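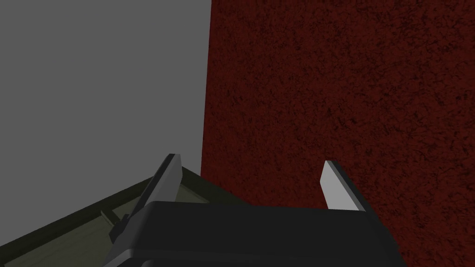
June 26, 2019. Wall finishes, reverberation readings, small room at Odley

Second set of readings with the rough finish on one wall and the others left smooth. Same loudspeaker position as the first set, microphone at seated ear height. Bursts of filtered noise, five per band, mean of the middle three kept.

Readings at 500 Hz came out at 372 ms, down from the bare-room figure in the October book. At 3000 Hz the drop is larger, as expected for a thin finish. Low bands unchanged within the spread of the readings. I would not quote anything below 125 Hz for a room this size in any case.

Problems

Flutter between the two smooth walls is still audible on a hand clap. The decay curve in the upper bands has a knee in it, and the fitting routine draws a straight line through the knee. Refitted by hand over the first part only. Both values are in the table, hand fit in brackets.

Band 4 of run 41 is void. Door not latched. Repeated as 41b.

Level meter read 0.3 dB low against the calibrator at the start and 0.2 dB low at the end. No effect on decay times, but it should go back to Illesberg before the insulation work starts.

Finish

The Fomholm sheet gives an absorption figure without saying what was behind the sample. Ermelinda Ramalho thinks it was tested over an air gap, which would explain why our figure in the middle bands is lower. Ours is fixed straight to the wall. She will write to them and ask for the mounting details.

Paint: do not let anyone put a second coat on. The Paiva room lost most of its high-frequency absorption that way and the panels had to be replaced.

To do

Repeat with the loudspeaker in the opposite corner.
Move the microphone off the centre line, three positions at least.
Log temperature and humidity with each run. Left out today for the first four runs.
Ask for an offcut large enough to mount on battens.
Copy raw files to the shared drive, folder named by run number.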